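Flernis tool library reopens in bigger rooms behind the old post office

23 June 2019

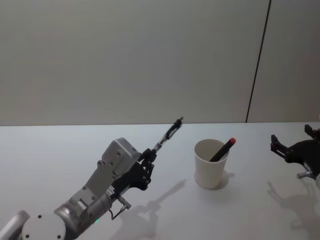
A slender black and silver tool, held out over a white tabletop.

The Flernis tool library has opened its doors again, and anyone who ever tried to squeeze past another borrower in the old place on Kunow Street will be glad to hear that the new rooms behind the former post office have space for a proper counter, a repair bench and even a couple of armchairs (donated, slightly saggy and already very popular).

The library had been closed since December, when a burst pipe upstairs brought down part of the ceiling and made a sorry mess of the shelves. Most of the collection was carried out in time, helped along by neighbors who turned up in rubber boots with wheelbarrows, but 27 tools were too badly rusted to save. Many more have been given since then, and the catalog now stands at 106 items, from hedge trimmers and tile cutters to a very handsome old apple press that came all the way from a farm outside Jaramillo.

"I thought we might get a few hammers and somebody's broken drill," said Anneliese Harms, who started the library in her own garage and still keeps the handwritten loan book from those days. "Then people kept coming up the driveway with boxes, and my husband had to park in the street until Easter."

Borrowing works much as it did before. Members pay a small yearly fee, bring something with their address on it when they sign up, and may take home up to 2 tools at a time for a week. Ladders and the apple press have to be reserved, and the press is already spoken for through most of the fall, so anyone with a heavy-bearing tree would do well to stop in soon.

New this summer is a repair evening on the first Thursday-style slot the library used to offer for sharpening – now stretched to cover lamps, chairs, bicycles and small kitchen machines as well. Branislav Skála, a retired locksmith, will be at the bench with a box of spare screws he has been filling for most of his working life. Asabe Shehu is teaching a beginners' class on patching plaster, which seems a fitting subject after the winter they have had, and there are still places left.

The move cost 3000 dollars, nearly all of it raised through a bake sale, a plant sale and a gift from Pidby, the paint store on the corner, which also supplied the cheerful yellow for the front door. Garba Etim painted that door twice, the first coat having met with a heavy shower and a curious dog.

There is still a wish list pinned up by the entrance. A long pipe wrench would be welcome, and so would a second wallpaper steamer, clamps of any size and a sturdy rug for the reading corner. Donations can be dropped off whenever the library is open, and the coffee is usually on.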